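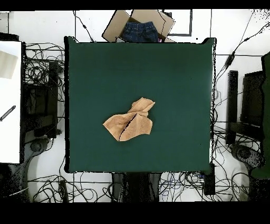

A tan towel on the green table, jeans in the box behind it.

Home Threads Replies Media

Elibariki Shemweta
Feb 2, 2022

1/ Folding week on the Tanui project, friends! I drive the arms by remote control, the robot records what I do, and later it tries the same job by itself. My mother is delighted that I finally fold things for a living.

2/ Every run starts with the towel in a heap. I used to drop it nicely, corners showing (habit, I suppose), and then the robot only knew how to handle nice towels — so now I scrunch it up and let it land however it likes.

3/ The hard part is finding a corner. With my own hands I feel for it without thinking, but through the controls I have to look, nudge, lift a little and look again. Slow is fine, by the way! What hurts is dithering, and the robot picks that up from me beautifully.

4/ We keep 40 clean folds out of every 48 I record, on a good day. The rest go in a folder called Jorkwood, for reasons too long for this thread.

5/ The total stands at 312 keepers, and jeans come in March. If you've taught an arm to deal with a waistband, please write to me, I'd love to hear how you went about it.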